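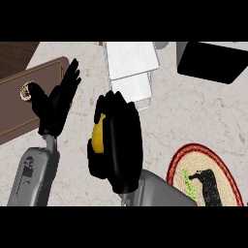 Do I need a lawyer to answer a letter from my licensing board?
Posted in Work & Licensing
Share (19)

I hold a state cosmetology license and rent a chair at a salon in Dromside. Last week a letter came from the board saying a client has complained about my "conduct and recordkeeping" and I have 30 days to respond in writing. The complaint itself is two paragraphs long and mostly about a refund. The recordkeeping part is fair, in that my records are a spiral notebook.

My plan was to write back, explain that the client is mistaken, attach a few texts, and get on with my life. My sister thinks I should hire a lawyer. My sister also thinks I should hire a lawyer over my neighbor's hedge, so I weigh her advice accordingly. One local firm, Somogyi, quoted me $300 just to read the letter and talk for an hour. Is it worth it, or am I paying someone to tell me to be polite?

hedge_and_bangs

----

Just tell them your side. You did nothing wrong so what can they do. My cousin got one of these and never even answered and it was fine.

plainspoken_in_risside

----

Please do not do what the cousin did. In a lot of states, failing to respond is its own violation, so you can be cleared of the original complaint and still get disciplined for ignoring the mail. It is a silly way to lose a license and people manage it every year.

I spent 10 years on the staff side of a licensing office (not yours, and I'm not a lawyer), opening the envelopes. A few things from that chair:

Your letter probably cites a rule or statute number. Look it up and read it before you write a word. Most people answer the complaint they are angry about and skip the rule they are accused of breaking. The board very likely has no interest in the refund. It may be quite interested in the notebook.

Whatever you send becomes part of the file. We had responses of up to 19 pages, single spaced, in which the licensee cheerfully admitted to three things the client hadn't noticed. One page, dates in order, copies attached, no adjectives about the client. Keep the original notebook exactly as it is. Do not "tidy it up." If a page is missing a date, it is missing a date, and you say so. A sloppy record gets you a warning or a class. A record improved after the letter arrived gets you a hearing.

If you need more time, ask in writing before the deadline and keep proof that you asked. Short extensions were routine where I worked.

As for the $300, I'd pay it. Ask first whether the person handles license defense in particular. Somebody who does wills and the occasional speeding ticket will be learning on your dime. Check your liability policy too, if you have one - plenty of them include some money for board complaints, and hardly anyone reads that far. You may have to notify the insurer before you hire anybody, so call them first.

And yes, part of what you're buying is someone telling you to be polite. You'd be surprised how many people needed it.

former_envelope_opener

----

Agree with the long one. I went through this with a contractor's license. Paid a lawyer at Anine for one hour, wrote the letter myself, she crossed out most of it. Case closed in December with a letter of advice, which is board language for "don't do that again." The parts she crossed out were my favorite parts.

gutters_etc

----

Comments (4)

hedge_and_bangs: Found the policy. There is a section on board complaints. It was under the coffee maker warranty. Calling in the morning.

former_envelope_opener: Good. Get the claim number in writing.

plainspoken_in_risside: my cousin says it was a parking thing now that I ask him

gutters_etc: What's going on with the hedge?

Was this page helpful? Yes / No

We use cookies to remember your settings and measure traffic. By continuing to browse you accept our cookie policy. Manage preferences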